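Home | Visits | Back issues | Join | Contact

A morning at the Joseno bottling works
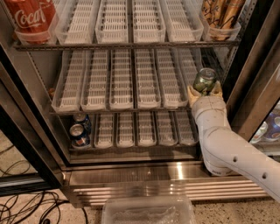
One of the drinks coolers, middle shelf.

Our July outing was to the Joseno works outside Rirby, where they bottle spring water, three flavors of soda and a tonic. Rory Cowie had arranged it back in the winter. The bus left the library at 8 and we were at the gate before the morning shift took its break. Parking is free, but the lot is gravel and slopes a good deal, so bring sensible shoes.

Visitors sign in at a small office next to the weighbridge. You are given a hairnet, a coat and a pair of foam earplugs. Rings and watches have to come off, and there are lockers for them that take a quarter and give it back. The group limit is 20 and we were right at it, so we went around in one party with our guide, Waraporn Chaiyaporn. She started on the labeling line and now looks after quality for the whole site.

The first stop was the spring house. The water comes up through sandstone from a borehole 243 feet deep and is piped across the road to two steel tanks. We could look through a window but not go in. Samples are drawn every hour and carried over to the lab in a blue crate. Dorian Courtois asked if the supply ever runs low. Ms. Chaiyaporn said the level drops in late summer and they cut back to one shift when it does.

From there we went up a metal stair to a walkway over the filling hall. It is loud, and the earplugs are needed. Bottles come in at the far end, get rinsed upside down, then go around the filler and out to the capper. The crown caps are made off site and arrive in cardboard drums. A change from one flavor to another takes 37 minutes, most of it rinsing, and they try to do it only once a day. We watched the tonic being run. The bottles move much faster than I expected, and I gave up trying to follow a single one.

The syrup room was the best part for me. It smells strongly of lemon peel. Sugar is tipped in from sacks, dissolved, filtered and left to stand overnight before anything else is added. The recipe for the ginger soda came with the business when Joseno bought out an older firm called Carré, and the mixing sheets are still laid out the way Carré had them. One of the old sheets is framed by the door, in French, and Benoît Masson read it out to us.

The warehouse is a warehouse. Pallets go out to stores in the morning and to restaurants after lunch. Returned glass is handled in a shed at the back, which was closed for repairs to the roof.

We finished with a tasting. The plain water was served in paper cups, then the tonic, then the sodas. Opinions were split on the pear soda, which some of the party found too sweet. The ginger sold well in the shop afterward. Prices there are a little under what you would pay in town, and they take cards.

Lunch was at the Vitau, ten minutes down the road. The soup was good and the service slow. Call ahead if you are more than six.

Practical notes: tours run on weekday mornings, allow two hours. The walkway has 37 steps and no elevator. No children under 8. Restrooms are by the sign-in office only.

Thanks to Tiruwork Woldegiorgis for keeping the list and collecting the fares. Anyone still owed a refund for the bus should see her at the next meeting.

Last updated: July

This site uses cookies to remember your settings. Accept | Read more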